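Hot Tub Tips: What I'd Skip

Every spa catalog promises that a floating blanket under the hard cover will cut your power bill in half. I doubt it. I ran one for a season in Lutdale and the meter barely noticed. What did help was replacing a waterlogged cover. If it takes two people to lift, the foam is shot, whatever the warranty says.

I'm no fonder of scented crystals. They smell nice for ten minutes and then gum up the filter. Same goes for "clarifier" bottles. Rinse the filter first and see if you still need one.

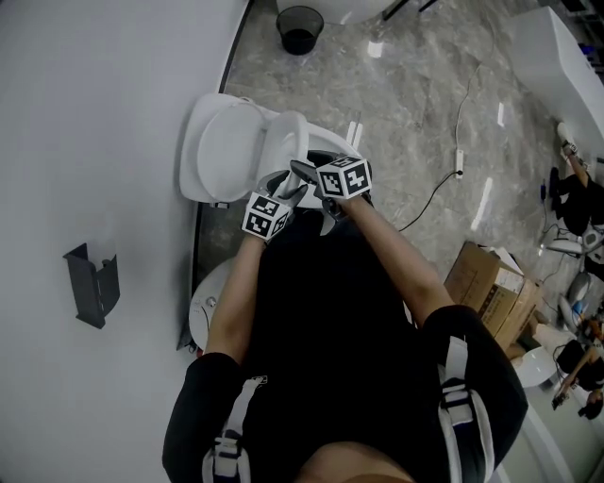

Test strips are fine if they're fresh. Mine had sat in the shed since August and read perfect no matter what I dipped them in, tap water included. Buy the small pack and keep the lid tight.

As for draining on a strict schedule, Hedvika Vávra at Narovis swears by it. I go by how many people have been in. A 200-gallon tub with four teenagers in it needs fresh water a lot sooner than the calendar says.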